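# Trier la boulonnerie, enfin

avril 2018

J'avais une caisse de visserie qui me suivait depuis deux déménagements. Des boulons, des vis à métaux, des rondelles de toutes tailles, des écrous mélangés à des chevilles en plastique et à des clés six pans en double. Chaque fois que je cherchais une pièce, je renversais la moitié de la caisse, je ne trouvais pas, et j'allais en racheter. Le lot entier pesait 7 kilos à la balance de cuisine, en deux fois parce que le plateau est petit.

La caisse vient en grande partie de l'atelier de Birnemden, quand on l'a vidé en octobre. Le reste, ce sont des fonds de sachets de meubles en kit et des achats faits dans l'urgence. J'ai gardé les boîtes Joly que j'avais déjà, en tôle, avec les étiquettes glissées dans un petit rail, et j'ai commandé chez Makeo un casier en plastique à 30 tiroirs. Je précise que je l'ai payé moi-même. Les tiroirs coulissent bien, les séparateurs tiennent mal. J'ai fini par mettre un point de colle sur ceux du bas.

Première étape, sortir tout ce qui n'est pas du métal. Les chevilles, les patins en feutre, les capuchons. Ça va vite et on gagne tout de suite de la place. Ensuite j'ai passé un aimant dans le tas pour séparer l'acier ordinaire du laiton et de l'inox. L'aimant n'est pas infaillible, certains inox accrochent un peu, mais pour un premier passage ça suffit.

Deuxième étape, jeter. J'ai été plus dur que d'habitude. Tout ce qui était rouillé au point de marquer les doigts est parti, pareil pour les têtes foirées et les boulons dont le filetage était écrasé. Une boîte de conserve pleine est allée à la déchetterie, au bac des métaux. Je n'ai pas regretté une seule pièce depuis, à part un long tire-fond que j'aurais pu couper.

Troisième étape, les diamètres. Je me suis fait un gabarit dans une chute de hêtre récupérée chez Woltilwood : une rangée de trous percés de M3 à M12, avec la taille notée au crayon. On présente la tige dans le trou et on sait. Pour le pas de vis, j'essaie un écrou que je connais. Si l'écrou monte à la main sur trois tours, la pièce va dans le tiroir. S'il bloque, elle va dans une coupelle à part – j'y ai trouvé pas mal de pas anglais, qui venaient sans doute d'une vieille machine de Birnemden.

Les rondelles m'ont pris plus de temps que tout le reste. Il y en avait 700, je les ai comptées en les enfilant sur du fil de fer, par paquets, pour savoir combien de tiroirs leur donner. Plates étroites, plates larges, Grower, éventail. Pour les plates, c'est le trou intérieur qui compte, alors que mon réflexe était de les classer par diamètre extérieur. J'ai recommencé une fois.

Pour la longueur des boulons, je mesure sous la tête, sauf pour les têtes fraisées où l'on mesure le tout. Mon plus long fait 102 millimètres et n'entre dans aucun tiroir. Il est dans une boîte Joly avec les tiges filetées.

Côté surface de travail, j'ai d'abord essayé l'établi, mais il est sombre et les petites pièces disparaissent dans les rainures. Une table blanche et lisse, près d'une fenêtre, c'est bien mieux. On voit tout, même les rondelles fines. Je pose les boulons debout quand c'est possible : ils ne roulent pas, et on compare les épaisseurs d'un coup d'œil. Le gros se tient droit sur sa rondelle, la tige fine penche toujours un peu, et les petites rondelles restent groupées à côté en attendant leur tour.
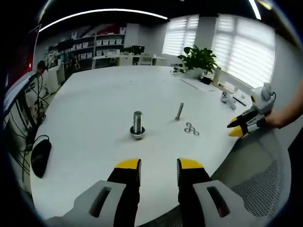 Shuk-fan Fung m'a fait remarquer que je me compliquais la vie avec les rondelles : chez elle, chacune reste avec le boulon de son diamètre, dans le même tiroir, et elle ne sépare que les Grower. Elle dit aussi qu'un tiroir plein aux deux tiers se fouille mieux qu'un tiroir rempli à ras bord.

Sur le second point elle a raison, j'ai vidé un peu les M6 et on s'y retrouve. Sur le premier, j'hésite. Avec les rondelles et les boulons ensemble, on prend tout d'un seul geste, mais les petites glissent au fond et il faut aller les chercher avec l'ongle. Je vais essayer sa méthode sur les M8 et les M10, où les rondelles sont assez grandes pour qu'on les attrape, et garder la mienne en dessous.

Reste la coupelle des pas anglais. Je ne sais pas encore si je les garde. Il me faudrait un peigne à filets pour les identifier correctement, et je n'ai aucune machine qui les utilise. Pour l'instant la coupelle est sur le casier, avec un couvercle.

Les étiquettes sont faites au feutre fin, sur du ruban de masquage. Le ruban se décolle un peu sur les tiroirs du haut, je les referai sur du papier adhésif quand j'en aurai racheté.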